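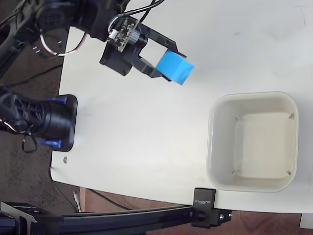

Oltside Cottage: between-guests safety check

Checked by: Jirayu Kaewsai
When: July, after the 11 a.m. departure
Marks used: OK, Fix, Watch

Outside and front door

Path and steps: Watch. Moss has returned to the bottom step. Scrubbed, and the grit bucket moved to where a person in slippers might find it.

Front door lock: OK. It still needs the little upward tug described in the welcome folder, a document no guest has ever been known to open.

Key safe: Fix. Code had not been changed after the last booking. Changed now. Please stop using the house number.

Kitchen

Smoke alarm in hall outside: OK. Tested with the broom handle. It works, and so do the neighbour's dogs.

Fire blanket: Fix. Found folded neatly in the drawer with the tea towels. Back on its hook by the door, label facing out.

Gas hob: OK. All rings light and go out when told. The Clokden valve is stiff but closes fully.

Kettle and toaster leads: Watch. The toaster lead had been trailing behind the hob again. Moved to the other socket, where I expect it to stay until somebody wants toast.

Bedrooms 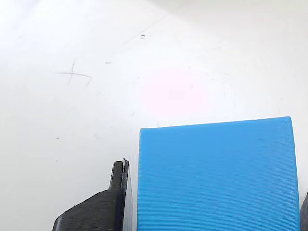 Walls behind the wardrobes need checking by hand as well as by eye. Pull each wardrobe out far enough to get an arm in and feel for damp at skirting height. Colour alone will mislead you, as white seldom stays one white for long: the surface behind that blue cube goes greyish towards one corner and faintly pink further across. If I had written up every tint like that as mould, the owners would have replastered by now. Back bedroom, cool but dry: OK. Front bedroom, dry, with a crayon drawing of a horse: Fix, reluctantly.

Window restrictors: OK in front. Fix in back, where one screw has gone missing and a hairgrip has been doing its job. New screw fitted.

Bunk bed rail: OK. No movement when leant on by a grown man feeling foolish.

Blind cords: OK. Cleats tight, cords wound up out of reach.

Bathroom

Hot tap: Watch. Too hot for a child's bath. I have turned the mixer down and will test it again on the next changeover. The Surkus thermometer in the cupboard is for this purpose and should not be taken to the beach.

Bath mat: Fix. Half the suckers have given up. A new one is on order from Asamoah, who say 7 days, and in the meantime the old one is in the bin 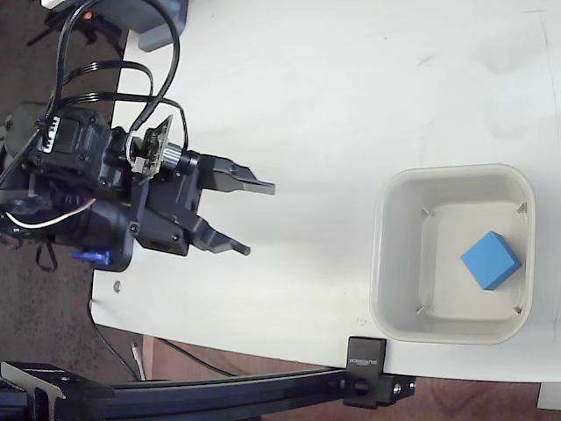 so that it can't be rescued by anyone thrifty. Use the folded towel on the floor and put a note on the door.

Extractor fan: OK. Noisy. It has always been noisy.

Before you lock up

Carbon monoxide alarm: press, wait for the beep, write it down.
Log burner: door shut, ash cold, bucket lid on.
Spare bulbs: top up the box under the stairs.
Review jobs marked Fix after 3 bookings if they are still open - the bedroom horse may have a longer stay.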